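Re: [pundier-dev] release step fires early over the bin

Ozan Çınar wrote:
> The planner in Kotatitz sends the open command as soon as the wrist
> pose is inside the bin radius. With the sleeve on, my tracker loses the
> rim and the radius is stale. Anyone else seeing this?

Same here, on the February build. The sleeve fills a large part of the wrist view, and the rim detector takes the fold for an edge.
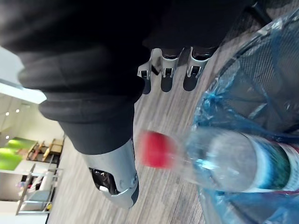 I now mask the sleeve before the detector runs. The mask comes from joint angles, so it costs 2 ms. The rim estimate is also held for 5 cycles if it drops out.

The liner is the other problem. Depth on it is noisy, so I fit the bin from the rim only and ignore points inside.

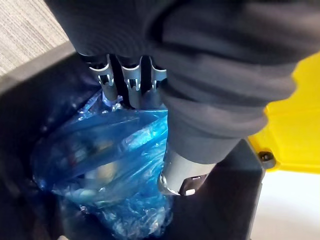
Wrist view, hand down in the lined bin.

For the first bin position I use the head view and hand over to the wrist later.
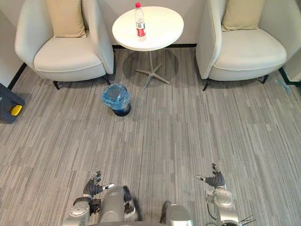 Does the handover need a new calibration each time?
Only if the wrist mount has been moved. Otherwise the saved file in Saraç is fine.

The Radent log viewer cuts off at 4,000 lines, so set the filter to "release" before you load a run.

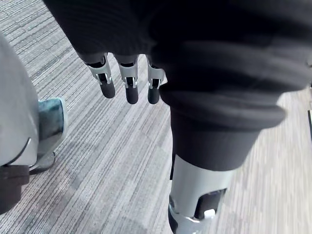 The idle pose needs the mask too, or the tracker starts with a false rim. The patch is in ticket 31. Please test it with your sleeve and send me the log.

Dilek Karabulut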